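Talking tracking loss with Shewit Lemma

I have wanted to get Shewit Lemma on the phone ever since Grenora put out the second version of its pose pipeline in July. If you collect manipulation data with hand-held grippers you've probably run it, or run something that borrowed from it (we did both, badly, at my last job). She writes most of the perception side. I caught her between two meetings and she talked so fast my notes are a mess, so bear with me!

I started with the boring question: what does the thing do all day? "It throws stuff away," she said, and laughed. "You give it a session and it works out where the gripper was at every moment, and then it tells you which parts it doesn't believe. People get very attached to their recordings. I'm the one sending them back."

Her last big batch had 2,000 episodes in it and 1,796 made it through. I said that sounded pretty good and she made a noise like I'd insulted her. Most of the rejects came from wrist turns, she told me, the quick kind you do when you swing round to grab something behind you. Image blurs, features go, and the filter coasts on the inertial data until it drifts off through a wall.

"The old code would jump back when it found the map again," she said. "So you had a hand teleporting across a table, and the policy learned from that. Lovely. Now we cut the segment at the jump and keep both halves if they're long enough."

Big shared rooms are their own headache. Blank walls, shiny floor, daylight on one side and fluorescents overhead, and everybody walking about in the middle of it. Shewit's rule is that anything with legs is not a landmark. 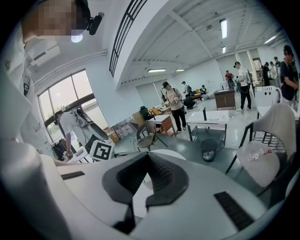
Markers, maps and moving people

I asked if she still bothers with printed markers, because half the people I talk to say they're over them. She isn't! "One square board gives me scale and a place to start. I'd be silly to turn that down. But I don't want to need it in view the whole time, so after startup it's just another vote."

The masking for people was Fuad Teshome's work, and she was very firm that I write that down. It runs before feature matching, and it used to eat the operator's own sleeve along with half the gripper. They fixed that with a static mask for the gripper body, one per housing design. There are 4 of those in the repo now and she would like there to be fewer.

What about planning? She groaned. Grenora hands its trajectories to Mesimeo, the planner Manuela Ferri's team looks after, and the two have never agreed on timestamps. "We were 7 milliseconds apart for months. You don't see it on slow reaches. Then somebody tries a pour and the arm is late to its own party."

The next release replaces the config file, which I cheered at, and adds a viewer that shows the confidence under each segment so operators can check before they pack up. She wouldn't give me a date. I tried twice.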